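Service Desk > Field Equipment > Hand-Held Grippers

Ticket summary: Intermittent loss of position data, right-hand gripper, wet room station
Site: Premholm
Reported by: Ladi Wike
Assigned to: Chinyere Mohammed
Opened: 9/21/20
Status: Closed, with one follow-up item

Reported problem

The operator at the wet room station reports that the right-hand gripper loses its position reading while work is under way at the tub. The reading freezes, then returns with a jump. The left-hand gripper on the same set is not affected. The fault was first noticed during the shower wand task and has since been seen when bottles are picked from the bottom of the tub. The set was exchanged for the spare from Nwachukwu and the fault did not follow the original set - the spare behaved in the same manner at the same station.

Initial response (C. Mohammed)

The site was asked to confirm the following before a visit was arranged:

Marker faces clean and free of lifted corners.
Finger screws tight, with no play at the jaw.
Cable seated fully at the strap fitting.
Software release matching the one held at Nwachukwu.

The site confirmed all four. The operator added that the freeze lasts longer when the arm is fully extended across the rim. A log file covering 20 minutes of work was attached to the ticket.

Review of log

The log contains 18 dropouts. All but 2 occur while the gripper is on the side of the tub where the valves and spout are fitted. The jaw opening continues to be recorded correctly through every dropout, which rules out the cable and the jaw encoder. The fault is therefore limited to tracking of the marker cube.

Site visit (Chidubem Amadi)

The station was run with the regular operator. The marker cube on the right-hand gripper was inspected under a lamp and one face was found to have a faint gloss, left by the cleaning spray in use at the site. The remaining faces were matte as supplied. When the wrist was turned so that the glossy face pointed toward the head camera, the reading froze within a few seconds. With a matte face forward, it held.

The cube was replaced with a new one from stock and the offset was measured again at the bench. The old cube has been tagged and returned to Tranier for examination. The spare set was found to have the same gloss on the same face. It had been wiped with the same product on arrival.

Work was then repeated in the normal order: bottles and caps first, followed by the shower wand. The wand was included because it requires the longest reach over the rim and had produced the greatest number of dropouts in the log.

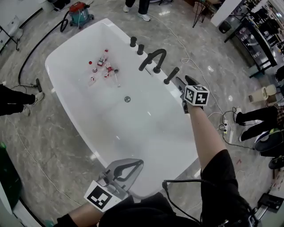

The repeat run was recorded in full and the file was passed to Chiamaka Briggs for comparison with the original log. She reports no dropouts on either hand. The offset measured at the bench agrees with the value stored in the station software, and no further adjustment is required.

Corrective action

The cleaning spray has been withdrawn from the station. Marker faces are to be wiped with a dry lint-free cloth only. If residue remains, the cube is to be replaced and the offset measured again before the gripper is returned to use. A cube must not be refitted from another set without this measurement.

The spare set remains out of service until its cube has been replaced. Ladi Wike will hold it at Premholm and will record its return on this ticket.

Follow-up item

Chiamaka Amadi has asked that the cleaning section of the Fumisel care sheet be revised, as the present wording permits "a suitable mild cleaner" and does not mention the marker faces. Draft wording is due in March. The care sheet at the station has been amended by hand in the meantime.

Ticket closed by C. Mohammed with the agreement of the site.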